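June, after supper

I slept badly again, so I got up at half past five and walked to the end of the lane before anybody was awake. In Bornthorpe the mornings smell of cut grass and a little of the river. After nearly a year I still stop at the bakery window to read the names of the breads, and I still don't know the difference between a bap and a bun. Wanda Lyons tells me there is none and that people only fight about it.

The big thing of the day was the letter from the archive in Enholm. They have found my great-grandfather in the parish book. He left in 1922, in the spring, with one brother, and the clerk wrote his trade as "rope maker". In our family it was always told that he was a fisherman. My mother has a picture of a boat on her wall because of this story, and I do not know yet how I shall tell her. Perhaps I will say that ropes are also needed on boats.

The letter has 2 pages and the second is almost only about fees. I have read the first one four times. The page number in the parish book is 907, and I wrote it on the inside of this diary's cover, so that I cannot lose it.

What surprised me is the surname. They spell it Halvorsen, with one s in the middle, and we have always written it with two. Who added it? I asked my aunt by telephone and she was quite offended, as if I had accused somebody of stealing. 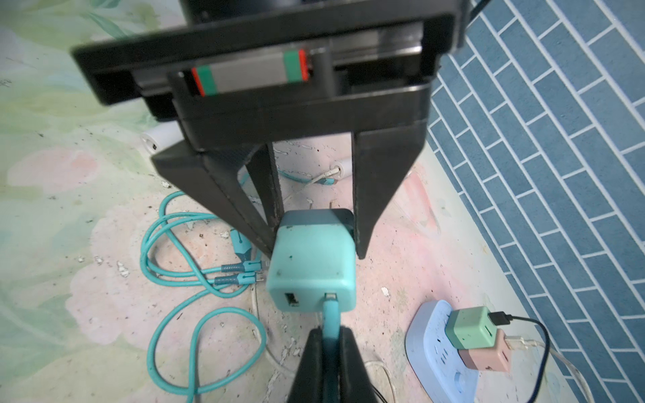
My handwriting lesson with Myrtle Whitfield was at four o'clock. She is teaching me to read the old script, so that I can understand the parish book by myself when I go there. Today we did the capital letters. The H and the K look like two brothers, and I mixed them every time. She has a box of coloured pencils and asks me to choose one colour for each letter that I find difficult. For the H I took a teal one, the same colour as that charger, and now my exercise sheet is full of teal H's going down the margin like little ladders. For the K I took brown. By the end I made only three mistakes in a whole page, and she gave me a ginger biscuit, which I think she also does with her grandchildren.

She explained to me one thing which I want to remember. A clerk in those days often wrote the name as he heard it, and a tired clerk heard it differently from a fresh one. So one person can have three names in the same book, at the baptism, at the wedding and at the departure. I found this rather sad at first. On the way home I liked it better.

I have looked at the trains. To reach Enholm I must change in Ukatton and wait there for a long time, in a station which has one bench and a machine for coffee. I could sleep one night in Ukatton instead, but the cheap guest house is closed for painting. The reading room opens at 9 and one must book a table. I have written an email to ask for a day near the end of the month. I wrote "I would be grateful" and then changed it to "I should be grateful" and then back again.

Supper was potatoes with dill and the rest of the fish. I burned the butter a little. It rained for ten minutes while I was eating and the washing was outside, of course, and I let it hang.

Tomorrow: stamps, onions, ring Mother. I will not speak about the ropes until I have seen the page with my own eyes. Also I must give Wanda back her umbrella, which is standing in my hall since Easter.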